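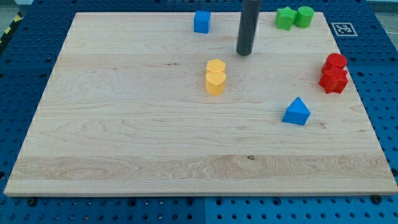 Fig. 2. Maple board with figured grain, lying flat.

4. Oiling a board before first use

The Trallier board finish comes in a 137 ml bottle. The label promises a surface that "never needs attention again." Treat that as advertising. A board that gets washed will need oil again, whatever is in the bottle.

4.1 Wipe the board with a barely damp cloth and let it dry overnight, standing on edge.

4.2 Sand lightly with the grain. The old Hirkent leaflet says to go up to 900 grit. We tried it and saw no benefit on maple – very fine sanding can slow down how the oil soaks in.

4.3 Pour a small amount of oil on a clean cotton rag. Rub it into both faces, then the edges. End grain drinks more than you expect, so go over it again.

4.4 Wait 2 hours. Wipe off everything still sitting on the surface. If it feels sticky, you used too much.

4.5 Repeat steps 4.3 and 4.4 once. A third coat is supposed to "lock in" the first ones. We have not seen any proof of this.

CAUTION: Rags soaked in drying oils, such as linseed or tung, can heat up and catch fire. Spread them flat outdoors until stiff. Do not ball them up in a trash can.

Note: Swirls and streaks in the grain will usually look darker under oil. Blotches are another matter and often mean uneven sanding. Small knots can stay dull through both coats. Leave them alone.

Note: The Tirby water test (put a drop on the wood and see if it beads) is fine for a quick look. It tells you little about how deep the oil went.

When to oil again: when the surface looks dry and chalky. Earlier versions of this guide said every November, a date Florencio Soler picked because he had to pick something.

Revised June 23, 2022, R. Mathebula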